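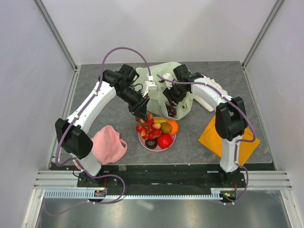 宿舍水果的购买、存放与浪费
食品与生活课程 小组项目报告
指导教师：Decha Rojanasak
提交日期：4月25日，星期四

一、选题由来

选题会上我们组最先定的题目是食堂剩饭，后来发现上一届已经有小组做过，数据也比我们能拿到的完整，于是改成宿舍里的水果。改题的直接原因是组里一位同学床下的纸箱里烂了半箱橘子，整层楼都闻到了味道，楼长在群里问了两次才找到源头。

水果在学生的开销里不算大头，但是买得频繁，扔得也频繁。食堂的剩饭有人称重，有人贴海报，宿舍里扔掉的水果一般直接进垃圾桶，没有人记录。我们想弄清楚的问题比较简单：住宿舍的学生买水果时是怎么决定买多少的，买回来放在哪里，放到什么时候吃不完，最后是因为什么扔掉的。

调查地点是Urkano宿舍区。这里离主校区较远，附近只有一家像样的水果店，店名叫Nomlow，其余的水果主要来自网购和家里寄来的包裹。宿舍区没有厨房，每层有公用冰箱2台，放在开水间隔壁。房间里不允许使用小冰箱，这一点写在住宿协议里，对后面的结果有影响。

二、调查方法

调查分为问卷、存放记录、访谈和一个小的存放对比。

问卷在宿舍区一楼大厅发放，纸质，当场填写当场收回，共收回有效问卷80份。题目包括购买频率、购买地点、单次购买量、存放位置、最近一次扔掉水果的种类和原因。单次购买量我们没有让大家填重量，因为试填的时候没有人能写出准确的数字，改成了“够吃一两天”“够吃三四天”“够吃一周或更久”这样的选项。

存放记录由愿意参加的同学完成，连续记录7天。每个人领一张表，贴在书桌旁边，买进、吃掉、扔掉都写一行，扔掉的要写原因。表格一开始设计得太细，要求写时间、品种、个数、外观变化，第二天就有人来退表。我们把表格简化到日期、种类、去向和备注，后面的配合程度好了很多。交回来的表有几张中间是空的，空的部分没有补填，也没有算进结果。

访谈对象包括Nomlow的店主、负责公用冰箱卫生的保洁阿姨，还有几位问卷里写得比较详细的同学。与店主的访谈最长，持续了90分钟，中间她一直在招呼客人，所以实际谈话时间要短一些。访谈没有录音，由两位组员分别记笔记，当天晚上对照整理。

存放对比是在组员自己的寝室里做的，选了香蕉、苹果、草莓和番茄，分别放在书桌上、阳台阴凉处和公用冰箱里，每天早晚观察一次并写下外观和手感。这一部分的条件控制得不严格，寝室白天开窗，晚上开空调，我们只把它当作对问卷结果的补充，不作为结论的主要依据。

三、购买情况

1. 买多少由什么决定

填问卷的同学大多数每周都买水果，完全不买的很少。购买地点以Nomlow最多，其次是网购。

问到“你上次为什么买这么多”，回答最集中的是价格和包装。店里散装的水果可以挑，但是整袋、整盒的单价更低。很多同学知道自己吃不完整袋，还是会买整袋，理由是算下来差不了多少钱，多出来的就当是送的。网购的情况更明显，橙子、苹果这类基本按箱卖，小箱和大箱之间的差价很小，下单时容易选大箱。

也有一部分同学是合买的。合买的做法各不相同，有的寝室轮流买，大家随便吃；有的寝室平摊费用，每人分一份。从填写的内容看，轮流买的寝室里“不知道是谁的，所以没人处理”的情况比较多，平摊后分开放的寝室里这种回答几乎没有。

2. 家里寄来的水果

这一类在设计问卷时没有考虑到，是在“其他”一栏里出现的。有同学写家里每逢换季都会寄一箱，有的是自家种的，有的是父母在当地买的。寄来的水果量大，品种单一，而且路上已经过了几天，到手时往往有几个已经压坏。收到的人一般会分给同学，但是分也分不完。

有一位同学在访谈里说，她跟家里讲过少寄一点，家里的回答是运费都一样，多装几个不亏。她后来的办法是收到以后当天拆箱，把有伤的先挑出来，当晚就吃掉或者送出去，好的摊开放。她说以前不拆箱的时候，烂一个就会带坏旁边的。

3. 店主的说法

Nomlow的店主在这里开店多年，对学生的购买习惯比较熟悉。她说周日晚上和周一的生意最好，周末返校的人顺路带一袋；周五下午最差，学生要回家或者出去玩。她进货按这个规律来，周四以后不再进容易坏的品种。

对于浪费的问题，她的看法是学生不会挑。她举了香蕉的例子：打算当天吃的和打算放几天的应该挑不同的熟度，可是多数人只挑颜色好看的黄香蕉，买一整把，过两天全部起斑。她会提醒熟客一把里面可以拆着买，也可以一半黄一半青，但是人多的时候顾不上说。

店里有切好的果盒，价格比整个水果贵不少。我们原来以为果盒会造成更多浪费，店主说当天卖不完的确实要处理，但买走的人基本都吃完了，因为盒子小，打开就能吃。这和问卷里的情况一致，在“最近一次扔掉的水果”里几乎没有人写果盒。

四、存放情况

1. 放在哪里

问卷里，放在书桌上或者桌下的人最多，放阳台的其次，使用公用冰箱的人比我们预想的少。也有人挂在床边的布袋或者塑料袋里，还有人直接留在快递箱内。

把水果留在原来的袋子里是很普遍的做法。Nomlow给的是薄塑料袋，买回来以后袋口一扎放在桌下，里面很快会有水汽。记录表里因为发霉扔掉的草莓和葡萄，备注栏大多写着“没从袋子里拿出来”或者“忘了打开”。

2. 为什么不用公用冰箱

我们对这个问题做了追问，回答大致集中在几个方面。

一是担心被别人拿走。真正丢过东西的人不多，但是听说过的人很多。二是冰箱里有异味，有同学提到曾经把切开的西瓜放进去，第二天拿出来有一股剩菜味。三是离房间远，走廊尽头的寝室去一次要走很久，晚上懒得去。四是冰箱经常是满的。

关于第四点，保洁阿姨的说法是，冰箱里有很大一部分东西没有人要。她每个月清理一次，清理前会在门上贴通知，到时间没有标名字的就扔掉。每次清理扔得最多的是没喝完的饮料、外卖盒和装在袋子里的水果。她说八月放假前那次清理最累，冷藏室最里面的水果已经冻在后壁上，要用温水化开才拿得下来。

我们在征得楼长同意后看了本层的冰箱，里面贴了名字的物品很少，日期更少。有的同学在保鲜盒上写了寝室号，但是寝室里有几个人，还是不知道该问谁。

3. 存放对比的结果

香蕉放在书桌上变软最快，放在阳台阴凉处稍慢，放进冰箱以后果皮很快发黑，剥开以后果肉仍然可以吃，口感偏硬。不少同学看到果皮发黑就认为坏了，直接扔掉。在问卷的香蕉一项里，“皮黑了”是最常见的理由，没有人写明是否剥开看过。

苹果在三个位置上的差别在观察期内都不大，放在书桌上的表皮略有发皱。苹果的问题在于和别的水果放在一起。组员把苹果和香蕉装在同一个袋子里，香蕉熟得明显快于单独放的那一份。课本里讲过苹果会释放乙烯，能够促进其他水果成熟，我们看到的现象与此相符，但是只有一组对照，不能据此得出更多的结论。

草莓最不耐放。不洗、铺开、下面垫厨房纸放进冰箱的一份保持得最好；洗过以后沥了一下就装盒的一份很快变软，接触盒底的几颗先出水。放在书桌上的一份第二天早上就有了酒味。

番茄算不算水果在组内有过争论，最后还是保留了，因为Nomlow把小番茄和水果摆在一起卖，学生也当水果买。小番茄在阳台放得不错，放进冰箱以后味道变淡，两位组员试吃后的意见一致。

Grutitz的沥水保鲜盒是组员自己原有的，盒底有一层带孔的隔板。用它装草莓比用普通饭盒稍好，但是饭盒里垫纸也能达到接近的效果，我们认为没有必要专门购买。

五、扔掉的原因

把问卷和记录表放在一起看，扔掉水果的原因可以归为下面几类，按出现的多少排列。

忘记了。水果放在看不见的地方，想起来的时候已经不能吃。桌下、柜子里、冰箱深处都属于这一类。用不透明的袋子和纸箱存放的同学，写“忘记”的更多。

买得太多。这一类和前一类经常同时出现，有的人两项都选了。

行程变化。本来打算在宿舍吃，结果临时回家、外出实习或者连着几天在实验室待到很晚。期中前后的记录里这样的备注较多。

处理麻烦。柚子、菠萝、芒果、石榴这类需要刀或者需要剥很久的，常常一直放着。宿舍不允许使用较长的刀具，楼层里也没有可以切东西的台面，开水间的水池又经常有人洗杯子。有一位同学写他收到过一个椰子，放了一个学期，最后送给了保安。

味道不好。买回来咬了一口觉得不甜，剩下的就不想吃了。这一类以网购的为主，在店里买的可以先问或者先尝。

外观变化但未必不能吃。除了发黑的香蕉，还有起皱的苹果、表皮有褐点的梨、发软的奇异果。奇异果比较特殊，有同学是在太硬的时候就扔了，以为买到了坏的，不知道需要放软。

我们原本预计“坏了”会是一个单独的大类，整理后发现几乎每一条“坏了”都能追到前面的某一个原因，所以没有单列。

六、小范围尝试

在完成问卷和记录之后，我们和Bhardwaj楼三层的楼长商量，做了一次小的尝试，内容有两项。

第一项是在公用冰箱里划出一格，专门放水果，门上挂一支笔和一卷美纹纸胶带，放进去的时候写姓名和日期。之所以用美纹纸胶带，是因为普通便利贴在冰箱里受潮后会掉，试了一天就掉了大半。

第二项是在开水间放一个敞口的筐，写明“吃不完可以放这里，自取”。放进去的必须是完整未切开的水果。

第一项的效果比较稳定。开始几天写名字的人不多，后来写的人多起来，有人还写了“可以吃，别客气”。胶带用得比预想快，有人拿去贴别的东西了。保洁阿姨反映这一格比较好清理，她希望冰箱其他几格也这样做。

第二项的情况比较复杂。橘子和苹果放进去以后很快被拿走，香蕉也有人拿，但是熟过头的没有人要，最后还是由我们处理。还有人往里面放了一包拆开的饼干。第一个周末没有组员留校，筐里剩的几个梨烂了，招了小飞虫，楼长要求撤走。后来商量的结果是周一到周五摆放，周五晚上收回，由当天值日的寝室清空。

因为没有做前后对比的称重，我们不能说扔掉的水果少了多少。Rojanasak老师在中期检查时指出了这个问题，建议尝试开始前先称一周垃圾里的水果作为基线。当时尝试已经开始，来不及补做，只能在这里说明。

七、讨论

从结果来看，宿舍水果浪费和个人习惯有关，也和宿舍的条件有关。没有切水果的地方，冰箱离得远又不好用，最近的店以整袋销售为主，这些都会让人买多、放久、忘记。只靠提醒大家节约，作用可能有限。

合买的方式值得再看。组内讨论时有人认为合买可以减少浪费，因为人多吃得快。问卷里的情况不完全支持这个看法，轮流买、不分开的寝室里，水果容易变成谁也不管的公共物品。由于我们没有问清楚寝室人数和每个人的喜好，这一点只能算初步印象。

家里寄来的水果也应当作为单独的问题。它不经过学生自己的购买决定，减少的办法和店里购买的不同。几位受访同学都提到，不好意思告诉家里吃不完扔掉了，所以下一次寄来的数量还是一样。

调查的不足之处有以下几点。问卷在大厅发放，填写的人以愿意停下来的为主，可能本来就对这个话题比较感兴趣。记录表由本人填写，贴在桌旁本身就是一种提醒，有两位同学交表时说，看到表就会想起来吃水果，这一周扔得比平时少。调查时间集中在春季，没有包括天气最热的时候，夏天的情况应该更严重，需要另外调查。另外，问卷里的“最近一次”没有限定时间，有人写的是前一天，有人写的是上个学期。

八、建议

给住宿同学：买回来以后打开袋子，放在看得见的地方；草莓、葡萄吃之前再洗；香蕉不要和苹果放在一个袋子里，皮黑了先剥开看；收到整箱水果当天拆箱挑一遍。

给楼层：公用冰箱分格，长期提供胶带和笔；清理通知提前几天贴出，同时发到楼层群里；自取筐需要有固定的人收，没有人收就不要放。

给宿舍管理部门：在每层或者每隔一层设一个可以洗切水果的台面，配带锁链的短刀或者削皮器。这条意见在访谈中被提到的次数很多。我们向宿管办公室询问过，答复是涉及刀具管理，需要另外讨论。

给水果店：在价签旁边标出适合当天吃还是适合放几天，整把香蕉允许拆开卖并写明。Nomlow的店主看过这条建议后，已经在香蕉架上挂了一块手写的牌子，其他品种她说写不过来。

九、分工与体会

问卷设计和发放由全组共同完成，数据录入由两位组员完成并互相核对。访谈提纲改过几稿，第一稿问题太多，跟店主谈的时候只问到一半，后面是顺着她的话往下问的，得到的内容反而比提纲里的有用。

存放对比原计划的品种更多，包括桃子和芒果，因为当时店里的桃子还没有大量上市，价格高，就取消了。芒果买回来以后有一位组员过敏，也取消了。

整个项目里花时间最多的是整理备注栏。同样的意思大家写法不同，“烂了”“坏掉”“有味”“长毛”要不要合并，组里讨论了好几次。建议以后做类似题目的小组在试填阶段就把常见的写法收集起来，做成可以打勾的选项，另外留一行空白。

附录说明：问卷原卷、记录表空表和访谈笔记整理稿已装订成册，交课程资料柜保存。记录表中涉及寝室号的部分已经涂去。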